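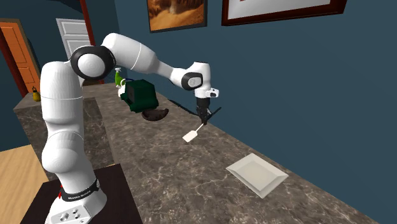 Search this forum Enter keywords Search

Kondaldale Shared Workshop — Automation Builds
Thread: Kitchen arm, spatula task

t_weerasinghe
Members are advised that the simulation stage of the kitchen build is now open for comment. The arm holds the spatula above the counter and is to bring it down to the plate. In the December trials 73 runs were completed and the blade reached the plate in 12 of them. Proposals for improving the grasp are invited before Wednesday.
Tania Weerasinghe, build lead

Chornovol
I have reviewed the layout. The bowl appears to sit partly under the green appliance, and I would ask that this be corrected before any further runs are recorded. Contact between the two may be disturbing the physics.

tullon_bench
I do not agree that the bowl is the cause. The handle is thin and the fingers close on it near one end, so the blade is free to swing. A thicker handle should be modelled first.

Chornovol
With respect, a thicker handle would not match the spatula we own. The purpose of the model is to prepare for the bench.

t_weerasinghe
Both points are noted. The bowl will be moved clear of the appliance. The handle will remain as modelled, but the grip force will be raised in 11 steps and each result logged.

Trurnine
May I ask whether the plate will stay at its present angle? The earlier layout had it square to the counter edge.

t_weerasinghe
It will stay as it is for this round.

tullon_bench
I wish my objection to be recorded — the handle will have to be looked at again.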